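# Serving tray

A **serving tray** is a shallow, flat-bottomed vessel used to carry food, drink and tableware from one place to another. It differs from a plate in that food is not normally eaten from it directly, and from a board in having a raised rim or lip. Trays are used in homes, hospitals, canteens and hotels, and many spend more of their working life standing on a table or sideboard than being carried.

## Form

Most domestic trays are rectangular, oval or round. The rounded rectangle is common because it gives the usable area of a rectangle while avoiding sharp corners, which chip easily and catch on door frames. Rims may be thin and low, as on trays meant for cups and glasses, or deep enough to include cut-out handles. A low rim makes wiping easier but offers less protection against spills.

Materials include wood, metal, glass, lacquer, papier mâché and moulded plastics. Surfaces may be matt or glossy. A glossy finish shows colours strongly but also shows scratches, and cups slide on it more readily.

## Decoration

Printed decoration covers the whole base or is confined to the edges and corners. Botanical patterns are among the most persistent. Tropical subjects, in particular palm fronds, fan-shaped leaves and the bird-of-paradise flower, are usually set on a white or pale ground so that the greens and oranges stand out. Designers often place the larger motifs towards the rim, where they remain in view once the tray is laid.

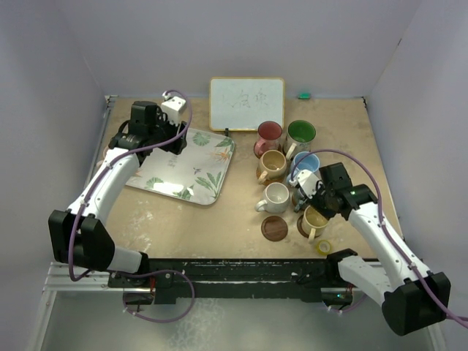
Rosemarie Seidel has objected that this account favours the printer over the user, and that a pattern which hides tea stains is worth more in a household than one which looks well when the tray is bare. Her view is shared by several writers on household goods, who recommend busy patterns for daily use and plain trays for formal occasions.

The Marchal Collection at Potovville holds 1,300 trays, of which 596 carry plant or flower designs. Its catalogue, compiled by Nkechi Olaniyan, divides these into six groups according to the placement of the main motif.

## Use and care

A tray is loaded with the heaviest items at the centre and carried with both hands. Tall vessels are placed nearest the body. Printed trays should be washed by hand in warm water with a soft cloth, as abrasive pads dull the surface and may lift the design. Trays are best stored upright in a rack; when they are stacked, a sheet of paper or felt is laid between them.

## See also

- Butler's tray
- Tea service
- Tray cloth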